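Medicines at home: tips for the kitchen, the cupboard and the shelf by the bed

Bredness Carers' Page, put up by Sunita Lindgren
Updated November 23, 2019

Quick one this time, typing between visits. These have come in over the year, mostly from people looking after a parent or a partner at home. Household tips only. Anything about what to take or how much, ring the pharmacist.

Where to keep things

Not the bathroom. Steam gets into everything. Not over the kettle either, or the shelf next to the cooker. We had ours over the kettle for years.

Bedroom cupboard, high up, door that shuts properly. If small children visit, a lock. A cheap cash box does the job, key somewhere that isn't the same cupboard.

Fridge things: middle shelf, in a lidded tub, name on the lid. Not in the door and not pushed up against the back where the lettuce freezes. If something has frozen by accident don't thaw it and carry on, ask first.

Handbags and coat pockets. Empty them. Mwangi Khaemba cleared out his mum's hall and found tablets in two coats and a gardening apron.

Keep the leaflet. Fold it, elastic band round the box. If the leaflet's gone the pharmacy will usually print you another.

Two people in the house with medicines, 2 shelves. Different coloured stickers on the boxes. 15 seconds a box and you stop squinting at surnames.

Weekly pill boxes

Fill it at the table, good light, telly off. Same time every week. One medicine at a time, all the way across the days, then put that packet away before you open the next. Don't answer the phone half way. If you do, tip it out and start again, sorry.

Some tablets have to stay in their foil till they're taken. Says so on the box, or ask. Those don't go in the pill box, put a slip of paper in the compartment saying FOIL ONE and leave it at that.

Stiff lids: a rubber glove, or a wide elastic band round the cap for grip. You can also ask for plain tops if there are no children about.

Wash the pill box in warm soapy water now and then. Dry it overnight upside down on a tea towel. Really dry, corners as well.

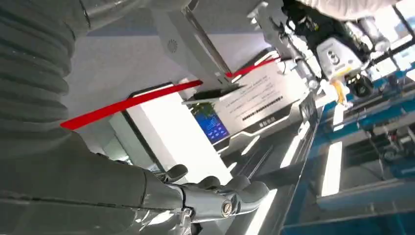 Grey jointed fingers, and the long red strip.

Measuring liquids

Kitchen spoons are hopeless. Pendo Mfinanga tried hers against a proper 15 ml measure with water and not one of them matched. Use the spoon, cup or syringe that came with the bottle. Lost it? Pharmacy, they'll nearly always find you one.

Little cup: put it on the worktop and get your eye down level with the line. Don't hold it up in the air.

Syringes, rinse straight after, pull the plunger right out, leave both bits to dry on kitchen roll. Once the numbers start rubbing off, bin it. Don't ink them back on.

Sticky bottle necks, wipe with a damp cloth before the cap goes back. Label facing up when you pour so the drips don't run down over teh writing.

Shake it if it says shake. Obvious, but still.

Drinks and swallowing

If you've been told a full glass, find out what your glasses hold. Ours looked big and didn't come close to 200 ml. Measure it once in a jug and put a bit of tape on the outside at the right height.

Sit up. Properly up, feet on the floor if possible. Stay up a while after.

Don't crush anything or open capsules without checking. Lots of them are made to go down whole. There's often a liquid version if swallowing is a struggle, so do ask. Grapefruit is another one to ask about, it's no good with certain tablets.

The list on the fridge

One sheet. Name, what it's for, how much, when. Allergies at the top in capitals. Pharmacy number and doctors number at the bottom. Date it every time you change it and throw the old one out, don't leave both up.

Big writing. Black felt pen on plain white. Shabani Kinyua puts his in a plastic sleeve and ticks it with a wipe-off pen, works well until somebody leans on it.

Photograph it too so it's on your phone if you get sent up to the hospital.

Include the things from the supermarket. Vitamins, cold remedies, herbal bits. Two different cold remedies can have the same painkiller in them, read the back.
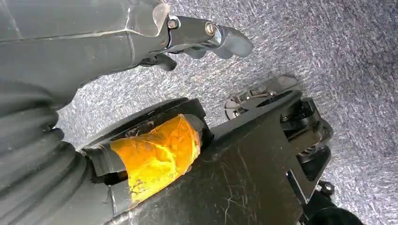

Upper finger and the shorter one below, nothing between them.

Clearing out

Do it in March, when you're doing the cupboards anyway. Everything out on a tray, check the dates. Eye drops have a much shorter life once opened, so write the opening date on the bottle the day you break the seal.

Old stuff goes back to the pharmacy. Not down the sink, not down the loo, not in the kitchen bin. Zdenka Kos took back a whole carrier bag after her uncle moved to Premau and they didn't bat an eyelid.

Empty boxes, tear the label off or scribble over the name before they go in the recycling. Inhalers, take them back as well.

Odds and ends

Small torch by the bed for night time doses. Read the label even if you know it by feel.

Reading glasses on a hook inside the cupboard door. Spare pair, 70p from the church sale.

Missed one? Don't double up. Leaflet first, then ring.

More tips welcome, put them through the door at the Trallier Road end or hand them to Shabani. Eye drops and how to get them in the actual eye next time, had a lot of questions on those.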